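**Peel-and-stick marble floor in a rental, yes or no?**

**hadville_ankica**
So we just signed on a 1,052 sq ft two bedroom in Hadville and the kitchen floor is awful. It's old yellowed sheet vinyl with a burn mark by the stove (not in the Zillow photos, of course!). The landlord says I can cover it with whatever I want as long as it comes back up when we leave. I keep going back and forth on marble-look peel and stick. My sister says it always looks cheap. I also want something colorful on the walls and I can't tell if the two would fight each other. Budget is 800 for everything, and that has to include curtains.

**kha_ngo**
Your sister is right if you get the bright white kind with the thick gray veins. It looks like a bank lobby shrunk in the wash. Go warmer. We did a cream one in our last place and I liked it right up until we moved.

**yogi_s**
Gonna disagree with the whole idea, sorry. I pulled up peel and stick in a rental two years ago and the glue stayed behind. Spent an entire Sunday on my knees with a scraper and a hair dryer, and still lost part of my deposit. Get a big washable rug and be done.

**hadville_ankica**
A rug in a kitchen though? I have a toddler and a dog. That rug would be soup by Tuesday.

**edit_racz**
I'm team floor. And I think you can go a lot louder on the walls than people will tell you, if the floor stays quiet. Beige marble with pastel plaid: 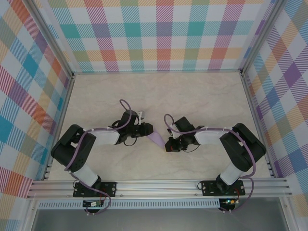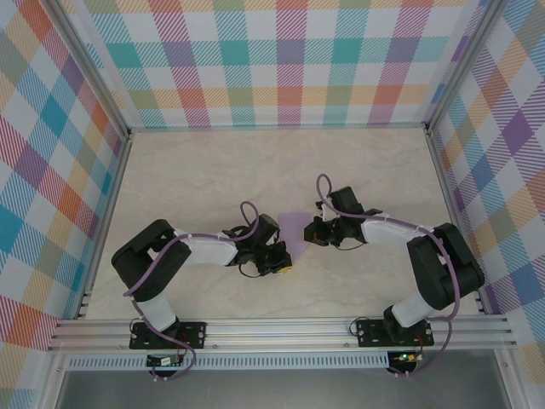 My own kitchen went the other direction and I regret it. I had a dark green floor and plain walls, and every crumb showed, and the room felt half its size the whole winter. If I did it over I'd want what those two have, the pale beige underneath and then pink and teal and orange going up the back and both sides. All three walls in it might be a lot for a real kitchen (I'd do one, maybe the one behind the table), but the colors don't argue with the floor at all. Order a sample first and tape it up for a few days. Look at it at night too, with the overhead light on. Mine looked great at noon and like pea soup by dinner.

**kha_ngo**
Huh, I'd have guessed plaid would be too busy, but I like it. I'd still stick with one wall.

**yogi_s**
It's a lot of plaid. My grandmother had a couch like that.

**edit_racz**
Your grandmother had taste!

**jag_poduval**
On the glue thing, Yogi isn't wrong but there's a way around it. Put down a thin underlayment first, loose, and stick the tiles to that. When you move, you cut it in strips and carry it out. I did it at my place on Donati and got the full deposit back. Watch the height at the doorway and check that the dishwasher can still slide out. I didn't check. Had to cut a strip out when the pump died.

**yogi_s**
Okay, that's better than what I did. Still think tiles floating on a loose layer will shift by the sink.

**jag_poduval**
Mine moved a little in one corner. Double-sided tape under the toe kick fixed it.

**hadville_ankica**
This is so helpful. Jag, did you tape the seams on the underlayment or just butt them up? And Edit, is fabric on a wall doable, or should I be looking at removable wallpaper?

**jag_poduval**
Taped. Plain masking tape.

**edit_racz**
Both work! Liquid starch and light cotton is the cheap way, and it peels right off with a wet sponge. Near the stove I'd use wallpaper you can wipe down. Do a test patch behind the fridge.

**hadville_ankica**
Samples ordered, two beiges and one plaid. My sister has asked to be present when they come.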